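From: Paweena Phromma
To: Stirkinville Weavers and Stitchers list
Subject: Re: [SWS] Washing old striped cloths — colour run?

On the list this morning, Siliņa wrote:

> Hello all, I've been given a box of older cotton cloths from my
> aunt's place in Mirnel, mostly stripes, one or two with little
> woven figures in them. They smell of cupboard. I'd love to use
> them but I'm frightened of the reds. Do I dare put them in the
> machine on cold? Has anybody had luck with vinegar? Also, is it
> silly to want to use them every day when someone put that much
> work in?

Dear Siliņa, and hello everyone else,

First of all, no, it isn't silly in the least! My grandmother had a cloth for every day and a cloth for visitors, and the visitors' one went to the moths while the everyday one is still going, softer than anything you could buy. So use them, please, and enjoy them.

Now, the reds. I would keep them out of the machine for the first wash, even on cold. What I do is wet a corner of an old white hanky, lay it against the darkest colour on the back of the cloth, and press down with the heel of my hand while I listen to the news headlines. If the hanky comes up clean, try again with a drop of your soap in the water, as it's often the soap that sets things off. Test every colour, mind you, the greens and blues as well. I once trusted a navy because the maroon beside it had behaved, and I have a lavender tea towel to show for it.

If all is well, fill the laundry tub with cool water and a small squirt of plain wool wash, lay the cloth in folded, and leave it 60 minutes at the very most. Don't wring it. Let the water out with the cloth still sitting in the tub, rinse until it runs clear, and roll it up in a bath towel. Dry it flat in the shade if you've got the room, and iron it from the back while there's a bit of damp left in it.

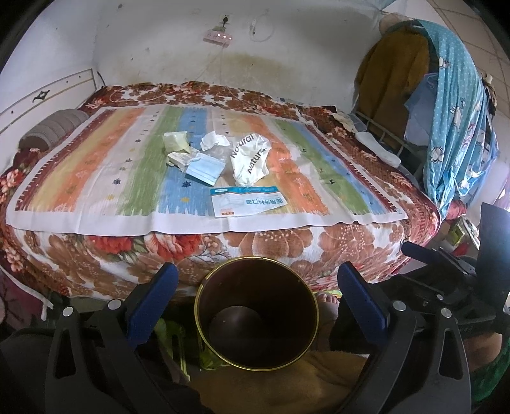 Striped cloth with the maroon edge, on top of the flowered quilt.

As for vinegar, I know half the list swears by it (hello to the Skenudport girls) and I'm not going to start that argument up again, we all remember last November. My own feeling is that it does no harm in the rinse and makes the laundry smell like a fish and chip shop, and that it won't fix a dye that was never fixed in the first place. If a colour does bleed, keep the cloth wet and keep rinsing, and whatever you do don't let it dry with the stain in it.

For the cupboard smell, be patient. I hang mine over the back of a chair on the verandah, out of the sun, and bring them in before the dew. The last lot took a week. One of them was a long runner, 356 threads across, which I only know because I was copying the pattern and lost my place more often than I care to say!

I'd love to hear more about the little figures, by the way. Are they woven in or stitched on afterwards? Turn one over and have a look at the back — if the threads float along from one figure to the next, they'll catch on rings and buttons, so you might keep those ones for the foot of the bed. If you'd like a hand, bring the box along to the next get-together and we'll spread everything out on the big table. I'll bring hankies, and there'll be date loaf.

Oh, and whoever left a pair of green-handled snips at mine, they're in the bowl by my front door.

Warmly,
Paweena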